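Workshop Forum > Builds in Progress > Hand-held gripper, two fingers, version 3

Page 1 of 2

Ornon_bench
Hello all. I continue here from my old thread, which became too long. Version 3 of the hand-held gripper is now assembled and I have used it at home for one week. The links are printed, the joints turn on metal pins, and the trigger pulls both sides together through one cord. The files are shared under the name Flallano, same place as before, and the old ones are still in the folder "old".

What changed from version 2: the links are wider, with a recess in each outer one to save plastic. The cord goes through a tube now, so it does not cut into the handle. The fingertips are shorter and have blue pads on the inner face. I cast the pads myself from a two-part rubber and glued them. The whole tool is 197 g without the camera mount. 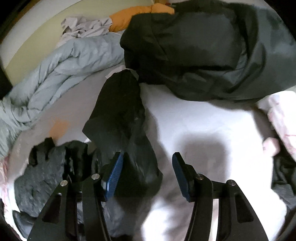
My question is about the pads. On hard things I am happy, on clothes I am less happy. I have made ribs across the pad, as with a tyre, and I thought this would help with cloth. With something like the long black piece lying between the fingers, I can take a fold of it easily if the fold stands up. If it lies flat on the sheet, the tips only slide over it and meet each other with nothing between. The thick blanket is no problem at all. Should I change the ribs, the angle of the tips, or the rubber?

goel_prints
Nice to see it with the pins in. For me it is the angle. Your tips lean towards each other, so when they close, the ends arrive first and the flat part of the pad does little. On thin cloth you need the ends to press down and then drag inwards. I would make the last part of the tip thinner, like a fingernail, and leave the ribs alone.

torque_and_tea
I disagree with the above. I had a fingernail tip on mine and it caught in every knitted thing I own. Two jumpers with pulled threads. Go softer on the rubber and forget the nail.

goel_prints
You had a sharp nail then. Round the edge with sandpaper, 300 grit is enough, and it will not pull threads. I have used mine on jumpers since August.

torque_and_tea
Mine was rounded. Perhaps your jumpers are better than mine.

Ornon_bench
Thank you both. I can try the two, the tips are held by one screw. Goel, how thick is your nail at the end? And does it bend when you press on a hard table?

goel_prints
1.2 mm, printed on its side so the layers run along the nail. It bends a little. If you print it standing up it will break on the first day – I did this twice.

brastbridge_shed
We have a version 2 from your files in the Brastbridge workshop and ours has the same trouble with flat cloth. One member put a thin piece of bicycle inner tube over the pads. It looks ugly, but it takes a T-shirt from a table four times out of five. It collects all the fluff in the building, so you must wipe it often.

A different question: how do you keep the pins in? Ours walk out to the side after some days and one fell into the sofa.

Ornon_bench
The pins are a tight fit in the outer hole and loose in the inner one. In version 2 both holes were loose, this was my mistake in the drawing. You can put a small drop of glue on the outer end only. Please be careful that it does not run into the joint.

I like the inner tube idea, I have an old one in the cellar.

quietlathe
I read this thread and the old one, and I do not understand why everybody wants to solve it in the rubber. The two sides are driven by one cord. If one side has more friction it closes late, and then the cloth is pushed away and not gathered. Put gears between the two sides and test again before you spend money on silicone.

torque_and_tea
Gears in a printed hand tool get play in them very quickly. The cord is fine.

quietlathe
Play in a gear is still less than the difference I have measured with a cord. Mine is on its second set of printed gears in a year. I can live with that.

Ornon_bench
It is true that my left side sometimes closes first. I thought it was only my hand. I will look at it with the cord loosened and see which joint is stiff.

The order will be: first the inner tube, because it costs nothing, then the nail from Goel, 15 tries with each on the same shirt. Gears I keep for version 4. I will write the results in this thread.

brastbridge_shed
Please put the corrected hole size in the folder also. We print new links at the weekend.

Ornon_bench
It is uploaded now, the file ends in 3116. Print the small test ring first, every printer is a little different.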